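Filed under: Course Notes > Kitchen & Home Economics
Print this page | E-mail this page

Week 3 - washing up by hand. Read Tessier ch. 3 before March. Order matters: glasses, cutlery, plates, pans last. Change water when it greys. Plates upright in the rack, air both sides.

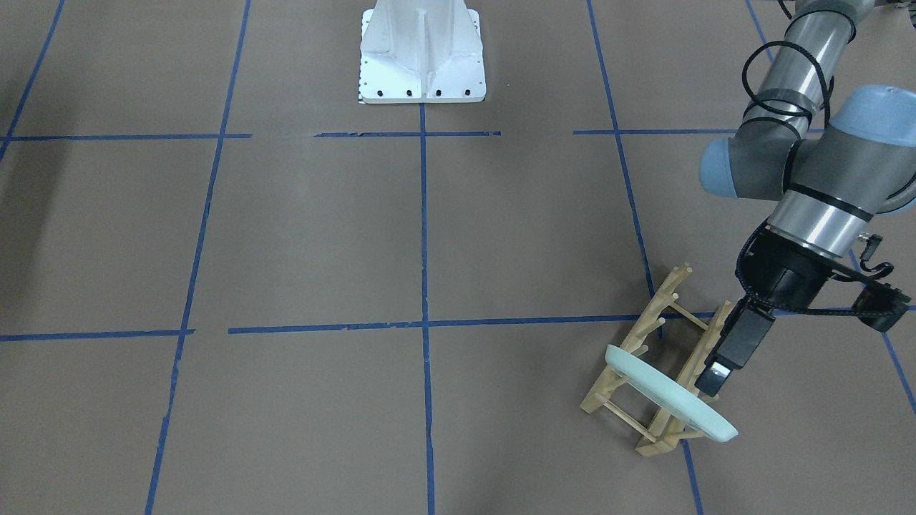 Drying

Air drying beats a towel - towels carry germs, see Le Goff handout p. 49. Wipe counters after, clean cloth, one directon only.

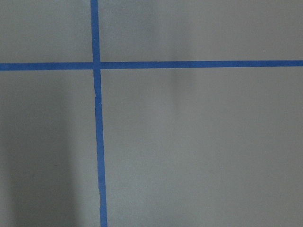 then hang the cloth up flat, never balled in the sink. Quiz covers all this.

Shares: 49 | Comments: 3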